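Home Notebook Projects Shelf Contact
Search the notebook Search

Bilora workshop notebook
July, started writing this up just after lunch

Block day! I've been putting off the coloured cubes for ages (Nirkham wants a decision on the colours and I kept finding other things to do), but the parcel came in this morning so no more excuses. Writing it all down while I still remember what I mixed.

Where we're at

The Kanaan set is meant to be a plain stacking set, cubes only, pale colours, no letters or pictures on the faces. The old lot we made for Piltuvby were glossy and I never liked them, they slid off each other and showed every fingerprint. So this time I asked for matte all the way through, and I'm so glad I did. They feel like chalk in the hand, only they don't come off on your sleeves.

Ran the edges over with 300 grit before the colour went on. Honeylyn Manalastas thinks I should have gone finer and she may be right, there are a couple of faces where you can feel the direction I sanded in if you drag a thumbnail over them. I can live with it. She can't. We'll do one each way on the next batch and see whose she likes with her eyes shut.

Colour notes

Pink: almost too pale in the tin, and I nearly added more red, but I left it alone and it's lovely. A bit of warmth to it, like the inside of a shell. Keep this mix exactly as is. It's in the jar with the masking tape lid, second shelf.

Blue: first go was grey and miserable. Second go is the light blue we're using. It took 10 drops of the tint to the cup, stirred for longer than you'd think. If it looks streaky, keep stirring!

Yellow: not happy. It goes green beside the blue. Parked for now.

I wanted to look at the pink and the light blue together on the white tables, under the ceiling lights and not on my bench, where the lamp makes everything look like butter. Pale colours on white can just vanish, and that was my big worry with the pink. It doesn't vanish at all. The top face goes lighter and the left side a touch darker, so you still get a good crisp cube out of it, and the blue holds its own too.
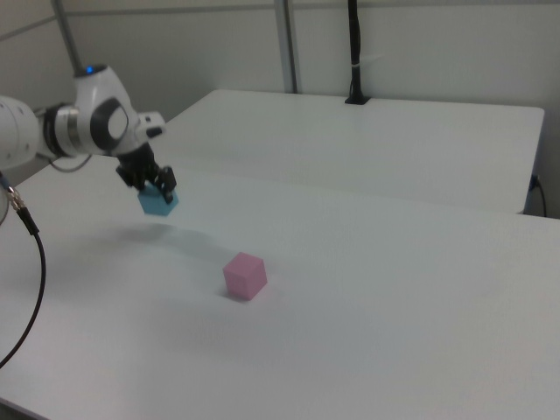
Things to fix or try

- Round the corners a hair more. When a cube tips onto a point it feels sharper than it looks, and little hands will find that out before we do.
- Try the pair again by the window in the morning, before 9 if I can drag myself in, when the light is coming in low.
- Second coat needs at least 15 minutes longer than the label says. Write this on the actual tin, I forget every time.
- New yellow. Honeylyn suggests going towards cream, I'd like to go towards mustard. Mix both in the small cups and leave them overnight.
- Ask Nirkham about the box. If it's brown card the pink will look great in it, if it's white I'd want some tissue in there.
- Wipe the white tabletops before the next colour check, with the soft cloth, the green scrubby one leaves marks.

Blue jar is running low, so I'll mix more tomorrow and put a dab of the old one on a card first to match it against.

We use cookies to remember your search settings. Accept Manage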